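Workshop notebook — Dedthorpe, small fittings room
Entry for October 10, 2020

Purpose of entry: to record the state of the tables and the small household articles kept with them, ahead of the January stocktake.

The light wooden table was examined with the overhead lights on and again with them off. The finish is sound. Under direct light there is a pale sheen across the middle that hides the grain, and any scratch in that area would be missed. Colleagues checking a top should look along it from a low angle at both ends. The grain is fine throughout, with some broader curved figure in places. No refinishing is proposed.

The cable port near the far edge is to be kept clear. Its colour does not match the top — black against pale wood — and this has been left as it is.

Articles. The white divided container is approved for continued use on the table, with the pink toothbrush stored upright in the left compartment. The Prolen holder previously tried in this position was returned to the Bultham store under shelf number 104. Its replacement will go to shelf 108.

The grey pole with the pink sleeve was also looked at. The sleeve is wider at the grip and finishes in three ribbed rings further up. Dust collects between rings of this type and should be brushed out with a dry brush before the pole is put away. A light grey tray is kept with it.

Supplies: 16 cloths remain in the cupboard. The Chuang order, reference 3000, has not been received. The remaining cloths are to be washed and used again until it arrives.

Outstanding: confirm the label for shelf 108; check the table feet for level.

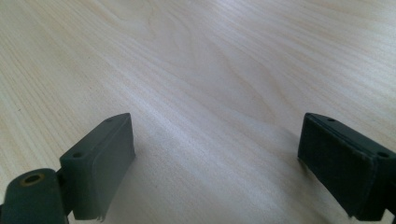
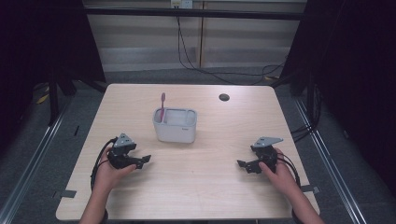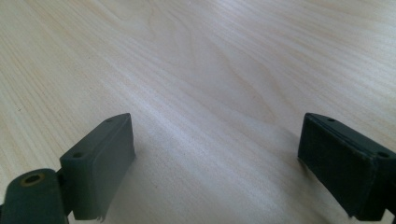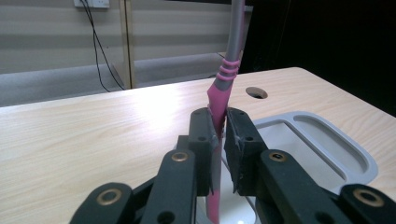

Dedthorpe, small fittings room. Second picture: table with white container and toothbrush. Last picture: grey pole with pink sleeve.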